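Csaba's Notebook
Home / Archive / About

Bottles, week two
Posted Jan 27, 2018 by Csaba Győri
Filed under: Gromeo, grippers, data

I said last time that I would write up how the collecting is going, so I will do that before I forget the details.

The job is simple to state. Gromeo is the learning system that Piroska Barta and I have been building in our spare hours. It needs to watch a lot of people pick things up before it can pick anything up itself. We use hand grippers for this, each with its own camera. You squeeze, the jaws close, and the camera records what the gripper sees on the way in and on the way out. Later the program tries to match what it saw to what the hand did.

The target for bottles and cups is 396 examples. We do them in batches of 40, then stop, copy everything over and look at it. Looking at it is the slow part. I would put it at 2 hours for a batch if nothing is wrong, and something usually is.

Bottles lying down are worse than bottles standing up. A standing bottle can be taken from almost any side and the wrist stays level. Once it is on its side you have to turn the jaws so they go across the body, and if you come in a bit long one tip lands on the cloth and pushes the whole thing away from you. Shiny ones are worse again. The camera gets a bright streak down the metal and the edge is hard to find, even for me going through the recordings at night.

We started at Skornham on the bench, on a plain grey mat, and the first model did well there and badly everywhere else. Piroska's view was that it had learned the mat. I argued with her for a couple of days and then tried it on a tablecloth, and she was right. So now we collect in ordinary rooms, on whatever is there, and the busier the pattern the better. 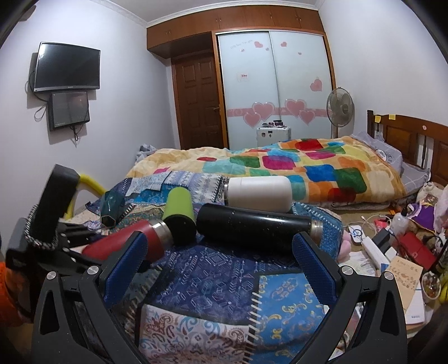
The other thing we changed is how we lay things out. In the first week I placed every bottle by hand with a neat gap round it, which made for very tidy examples and no use at all when two things touched. Now we tip them out and leave them how they fall. If one is leaning on another, it stays like that. The person with the gripper decides which to take first.

Speed matters more than I expected. Piroska moves slowly and steadily and her recordings are easy to learn from. Mine have a habit in them: I stop short, wait, then go in quickly. The model picked this up within 8 batches and now it hesitates just as I do. I have been trying to cure myself of it and have got about halfway. We have put my worst ones to one side and not deleted them.

A few notes for anyone doing something similar.

Throw away a failed grasp only if you dropped the gripper or walked off in the middle. A slip followed by a second try is worth keeping, and we now mark them with their own label.

Wipe the lens before each batch. I lost a whole evening to a thumbprint.

Write down which room you were in. We didn't for the first three batches and had to guess afterwards.

I am using Hubáček's old sorting script, with a few lines changed so that it copes with the longer file names. It still falls over on empty folders. If anyone has a newer copy I would like to see it.

Next is soft things, mainly socks and small towels, which I am not looking forward to. That should start in February, once the bottles are finished and Piroska has the training machine (we call it Vusus) back up with its new power supply.

Posted in Gromeo | 2 comments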